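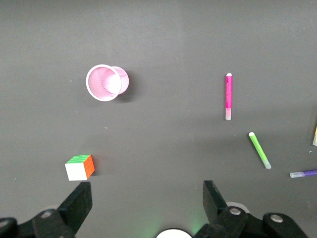

Zein wrote in to ask whether a gripper comparison means anything at all when every trial starts from a different layout on the table, and suggested fixing each object in a foam template instead. The template works for repeatability. It also hides the failure you most want to find, a finger that only closes properly on objects lying square to it. The procedure below uses loose layouts and makes up for the variation with more trials.

Comparing two finger sets on one arm
Posted 2022-12-02 by Tilitz

The two sets are called Undby and Wistinby here, after the folders their CAD files live in. Both are flat, black and rigid, and both bolt to the same linkage. The Wistinby set has a softer pad compound. Everything else – arm, wrist camera, controller – stays as it is.

1. Mount and home
Fit the first set and tighten the finger bolts evenly. Open the gripper fully, close it on nothing, and open it again. Record the closed position the controller reports. If it drifts between three closings, loosen the bolts, reseat the fingers and repeat.

2. Check the camera view
Open the gripper and look at the wrist image. Both fingertips should be visible, with clear table between them. Lock exposure and white balance now. Auto exposure reacts to pale objects on a dark table and will shift the marker colors from one trial to the next.

3. Set the closing parameters
Start with a closing time of 500 ms and a settle time of 200 ms before the lift. Set force to 30 percent of the controller's range. Use the same values for both sets, even if one of them clearly wants more force. You can tune each set afterwards and report that as a separate run.

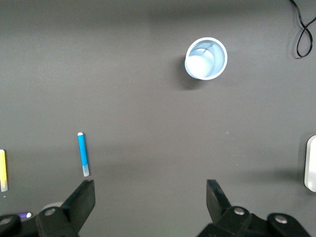 Layout matters more than the choice of objects. For each trial, place the items by hand and leave a clear approach to at least one of them. Include one open container standing up and several markers at different angles; the blue marker here lies nearly in line with the approach and the purple one lies roughly crosswise, so the same wrist angle will not suit both. Keep cables away from any planned path.

4. Run the trials
Do 10 trials per object per finger set. Approach from directly above, stop at the grasp height, close, wait out the settle time, lift and hold. Log one of these results:
held – object stays put between the fingers
slipped – object moves in the grip but does not fall
dropped
missed – fingers close without contact

Do not merge slipped with held. On round barrels, that column is where I expect pad compounds to differ.

5. Swap and repeat
Change to the second set and go back to step 1, including the homing check. Run the objects in the same order. A finger that is even slightly longer changes the grasp height, so measure from the fingertip and update the tool offset before the first descent.

6. Compare
Put the four result counts side by side for each object. Do not average across objects, as a cup and a marker load the pads in different ways. Save the wrist image from just before each close under the trial number. When two sets disagree on an object, check the layouts first, then the pads.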